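Housekeeping Operations, Unit 4: Linen Stock and Par Levels
Handout for October 22, 2024

One par is the linen needed to dress every bed in the house once. Most small hotels hold three par - one on the beds, one in the laundry, one on the shelf.
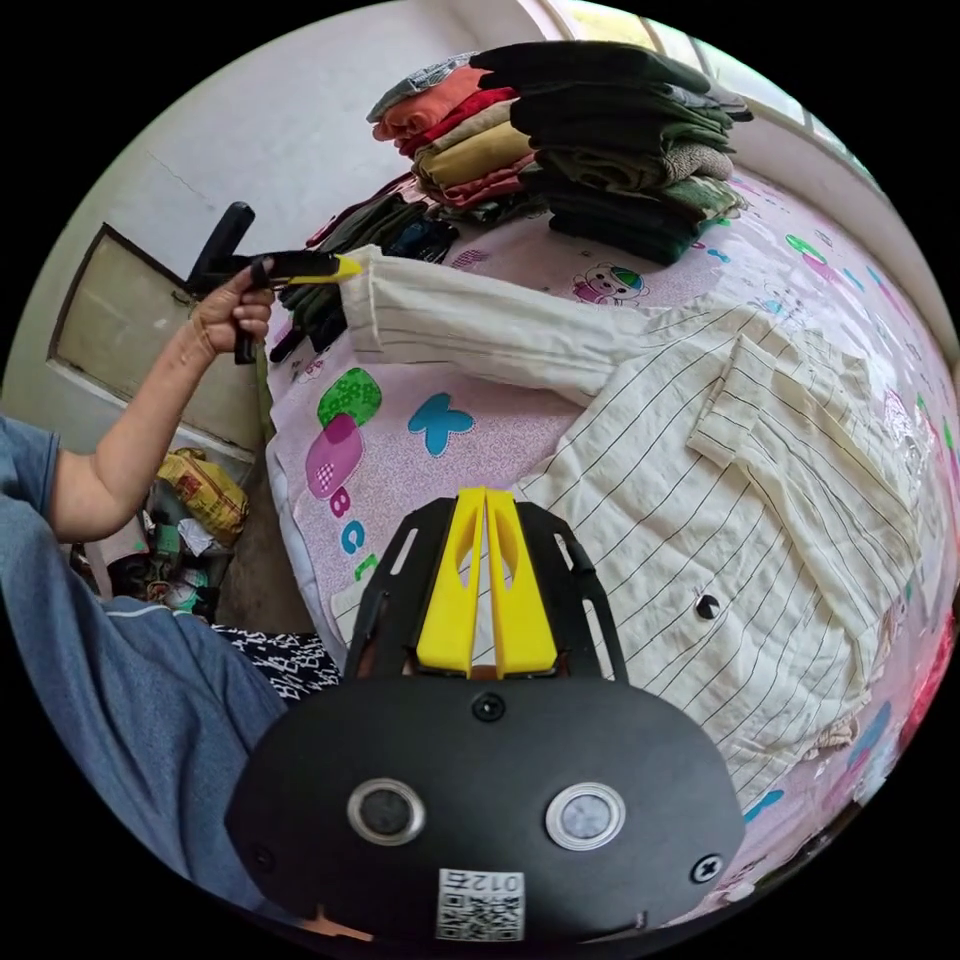 Flollcombe has 392 beds. At one sheet per bed, three par comes to 1176 sheets. The last count found 1181, so the house is five over.

Count on a day with no deliveries. Include soiled bags and carts. Torn or stained pieces go on the discard sheet and are left out of the total.

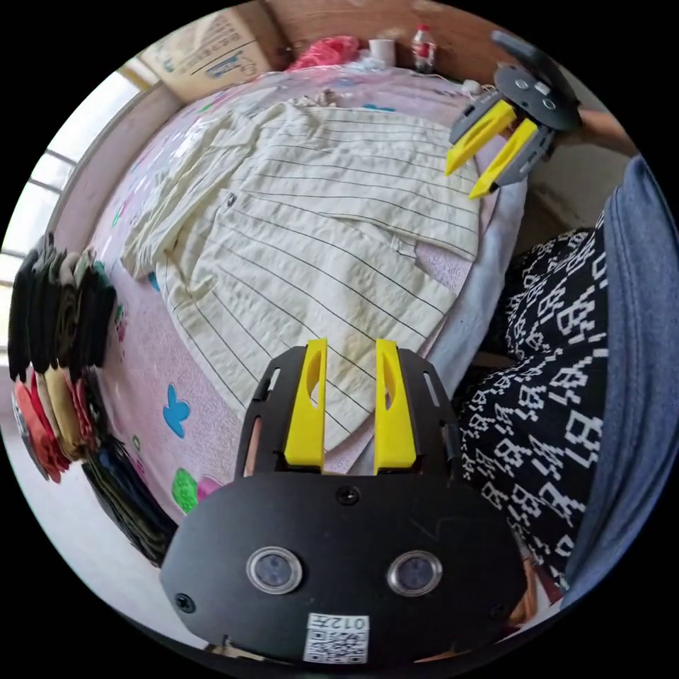 Pickering sends its wash out, and the round trip takes two days. It holds four par for this reason. A late truck then costs shelf stock and the rooms can still be sold.
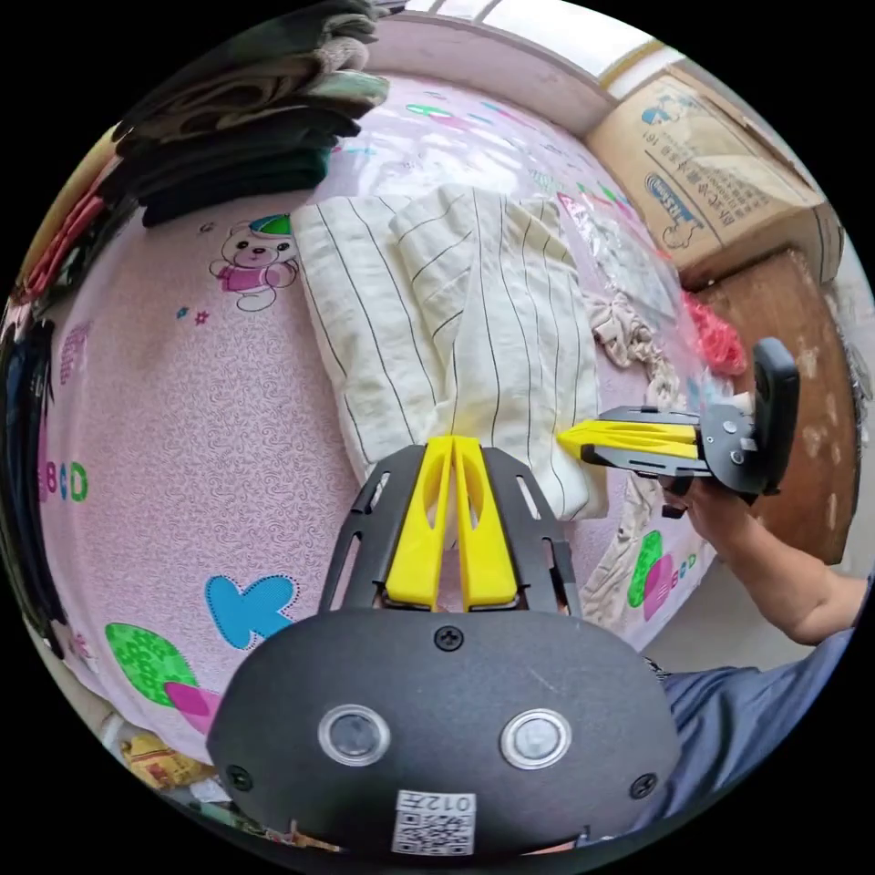
What happens to par when a hotel adds beds?
One par goes up by the number of new beds, and the total goes up by that number times the par held. Reorder before the rooms open.

Read the Grendura case before the next class and bring your count sheet. Discards are covered in Unit 5.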